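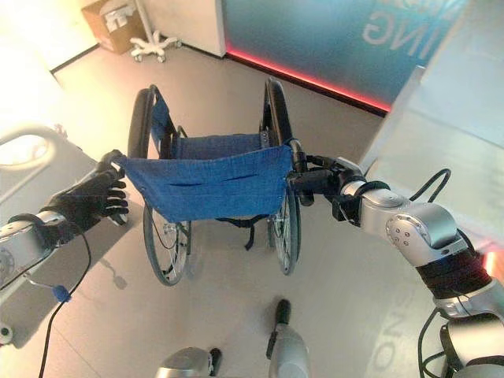
Dremard, Thu 22 February

Hi Maricruz and all — we're trying the Ustness arms on a folding wheelchair, and I have opinions!

Maricruz Bermúdez wrote:
> Is the Ustness kit worth the price over the Disier one? We have to pick by November.
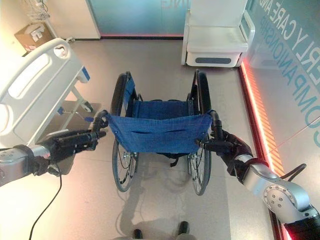
I'd lean yes. The loan terms are better (31 days, two arms, support included) and their help desk picks up the phone. My one gripe is the manual, which is a mess.
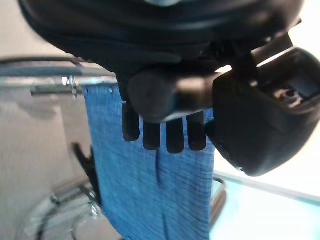 Spare fingers cost extra too, so ask for a quote on those — I forgot.

Crisóforo Camacho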